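Sornitora Releases Morkov 2, Planning and Perception Software for Robotic Server Board Work

New version adds contact-aware motion planning, wrist-camera part recognition and a task editor for repair and refurbishing lines

WURNALNESS - Sornitora today announced the general release of Morkov 2, the second major version of its control and perception software for robot arms that work inside open server chassis. The release is available now to existing license holders and will ship to new customers starting in September.

Morkov runs on a standard industrial PC beside the robot. It takes images from a camera at the wrist, matches what it sees to a stored model of the board, plans the motion of the arm and gripper, and watches contact forces while the gripper is touching a part. It is used by companies that test, repair and refurbish servers in volume.

Version 2 is a rewrite of the planning layer. The first version treated the board as a flat surface with a list of obstacles on it. That worked for pulling memory modules and drives, but it was a poor fit for the area near the processor, where raised metal, open brackets and tall connectors leave little room for a gripper. The new planner keeps a three-dimensional model of the board and updates it with each camera image, so a load plate that is standing open is planned around as an open load plate.

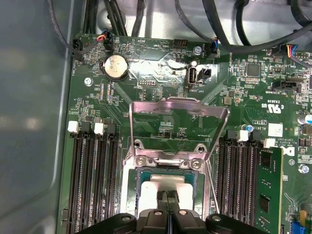

The planner also separates free motion from contact motion. During free motion the arm keeps a set clearance from every part in the model. Once the program calls for contact, speed drops and the software switches to force limits set for that type of part. A protective cover on a processor has its own limits, and so do memory latches, fan headers and coin-cell batteries. If a limit is passed, the arm stops, backs out along the path it came in on, and saves the last 30 seconds of images and force readings for the operator.

Perception has been changed as well. Morkov 2 locates a board using fixed features such as screws, sockets and printed markings, then corrects its estimate as the gripper gets closer. Printed text can be read at any rotation, which matters on boards where labels are set in more than one direction. Cables are handled as a separate class. They do not sit in the same place from one chassis to the next, so the software maps them fresh each time and will ask for help if a cable crosses the work area.

The part library that comes with the release covers 371 part types, including sockets, retention frames, memory slots, pin headers, internal USB ports and common power connectors. Users can add their own parts from a set of wrist-camera images and a few measurements.

A new task editor replaces the script files used in version 1. Steps are laid out in order on screen and can be run one at a time against a recorded board before they are run on a real one. Scripts written for version 1 can be imported, though steps that used fixed obstacle lists will be flagged and need to be checked by hand.

Sornitora tested the release with Modise, a server refurbishing company that has used Morkov since the first version. Over the trial, Modise ran 2,000 boards through two work cells. The first 1,000 were used to tune force limits and the rest were run with the settings locked. Results from the locked runs were used to set the default values that ship with the product.

"The work around the socket was where we kept taking the job away from the robot and giving it to a technician," Modise said in a statement. "We now run that step in the cell. We still have a person look at the pins before the board moves on."

Morkov 2 does not inspect socket pins for damage. Sornitora said pin inspection is in development and will be offered as a separate module.

Current customers with a support plan receive the update at no added cost. An import guide, the full part list and release notes are on the Sornitora support site.

About Sornitora
Sornitora makes control, perception and planning software for robots used in electronics service and repair. The company is based in Wurnalness.

Press contact: Sornitora Communications, Wurnalness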